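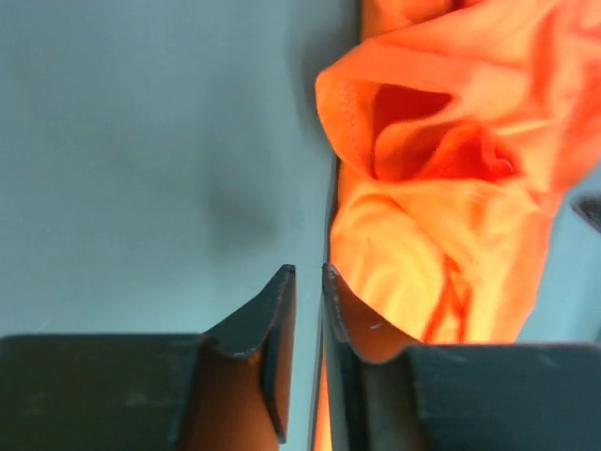
Fliltance 双腕教示セット
Kakenex/遠隔教示・模倣学習用機器

Tシャツをたたむ手順を文章で書いてみてください。「肩の線に沿って軽くつまむ」の「軽く」で、たいていの人の筆が止まります。Fliltanceは、その続きを書かずに済ませるための装置です。手元の操作アームを動かすと、作業側の2本のアームが同じように動き、関節角、グリッパの開き、カメラ映像が一つの記録としてまとまります。説明は要りません。やって見せるだけです。やって見せるのが案外難しいことは、開梱した日の午後にはおわかりいただけると思います。

セット内容
・操作アーム(左右各1)
・作業アーム(左右各1、グリッパ付き)
・取り付けレール
・手首カメラと固定カメラ
・記録ソフトウェア Himgate(ライセンス1台分)
・フットペダル Retamal
・六角レンチ(なくされる方が多いため、予備も1本入っています)

操作アームについて
作業アームと同じ関節構成で、腕をひねればひねったぶんだけ向こうもひねります。ジョイスティックやゲームパッドは付属しません。ゲームパッドで布を扱おうとした社内の試みについては、記録が残っていますが公開の予定はありません。
各関節の重さはバネで打ち消してあり、手を離してもその場に留まります。とはいえ連続して教示していると、先に音を上げるのはモータより肩のほうです。Himgateには休憩を促す通知があり、初期設定でオンになっています。オフにする方法は取扱説明書の最後のほうに小さく書いてあります。 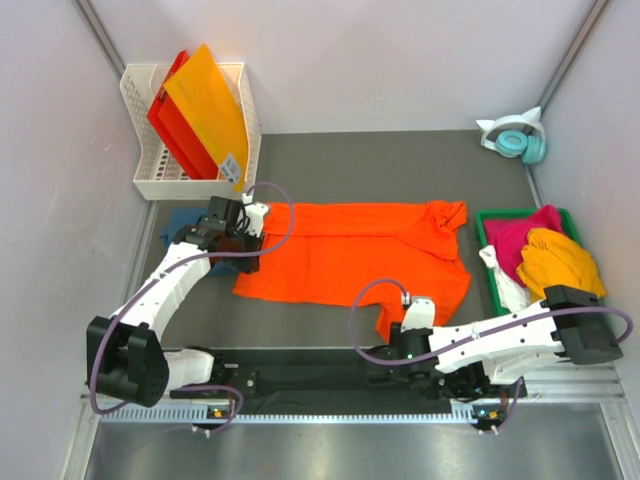
左右のアームでオレンジ色のTシャツをつまんだところ。右手は緑のトレイと布類。

布を教えるときのこつ
箱や積み木は、前回置いたところに前回と同じ形であります。布にそういう義理堅さはありません。同じTシャツを同じように置いたつもりでも、折り目の位置は毎回違います。記録を増やすときは、きれいに広げた状態からばかり始めないでください。少し丸まったもの、裾が折れ込んだもの、袖が裏返ったものも混ぜておくと、あとで学習させたモデルが「見たことのない布」に出会って固まる回数が減ります。
周りに別の物を置いておくのも有効です。書類立てでも、トレイでも、机の隅にあるヘッドホンでもかまいません。片付いた台でしか働けないロボットは、片付いた台がある職場を探すところから始めなければなりません。
つまみ損ねた記録は、すぐに消さずに印を付けておくことをおすすめします。つまみ直しまで続けて録ったものは、失敗からの復帰を教える材料になります。つまみ損ねたあと無言で30秒見つめていた記録は、消してよいと思います。

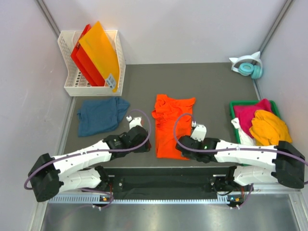
記録の始めと終わりはRetamalのペダルで区切ります。両手がふさがっているので、足しか残っていないという理由による設計です。短く踏むと開始、もう一度踏むと保存、長く踏むと破棄。保存のつもりで長く踏んでしまう事故が試作機で続いたため、製品版では破棄の前に警告音が鳴ります。鳴っている間に足を上げれば、記録は残ります。踏み続ければ残りません。

Himgateでできること
・左右の腕と全カメラの時刻合わせ
・記録の一覧、再生、切り出し
・作業名と開始時の状態のタグ付け
・作業アームだけでの再生(操作側は外したままで可)
再生機能について、ひとつお断りしておきます。記録した動きをそのまま再生しても、布が記録時と同じ位置になければ、アームは何もないところを丁寧につまみます。動作確認には便利な機能ですが、上司に見せる場ではお使いにならないでください。

主な仕様
自由度:片腕6軸+グリッパ
取り付けレール長:900 mm
対応カメラ数:最大8台
電源:AC100V(左右の腕で別系統)
非常停止:付属スイッチ、または電源を抜く

よくいただくお問い合わせ

片腕だけの購入はできますか。
できます。ただし服をたたむ用途では、片方だけで始めた方がほぼ全員、もう片方を買いに戻ってこられます。送料は二度かかります。

左利きでも使えますか。
左右とも同じ腕なので問題ありません。どちらの手も同じくらい不器用に感じられるはずです。

洗濯物全般をたためるようになりますか。
本製品は教えるための道具で、覚えるほうはお客様の学習モデルの仕事です。靴下については、人間側の合意も取れていないため回答を控えます。

設置と納期
レールは台の手前側に固定してください。奥側に付けると、操作する人から見て左右が入れ替わります。慣れれば使えるという報告もありますが、慣れたあとで自分の洗濯物がたためなくなったそうです。
納期はご注文から8週間です。10月は組み立て担当が展示会に出るため、もう少しお待ちいただきます。見積もりのご依頼には、作業台の奥行きと、教えたい作業をひとこと添えてください。「いろいろ」とだけ書かれたご依頼には、こちらから質問票をお送りします。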